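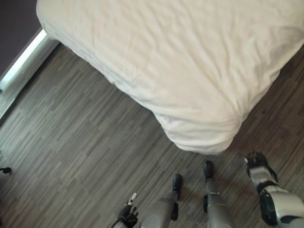 Bed making is my favorite test for the new Gronier hands, and Manee and I have been at it most of August! We ran 22 tries with the old Fivitz gripper first, so we'd have something to compare. The jointed fingers are slower, but I like how they handle a bunched-up sheet – the Fivitz just pinched and hoped. Corners are still a pain (we've had two good ones, and I cheered at both). Next up is the Joderton controller, and Tarmo wants a go with pillowcases.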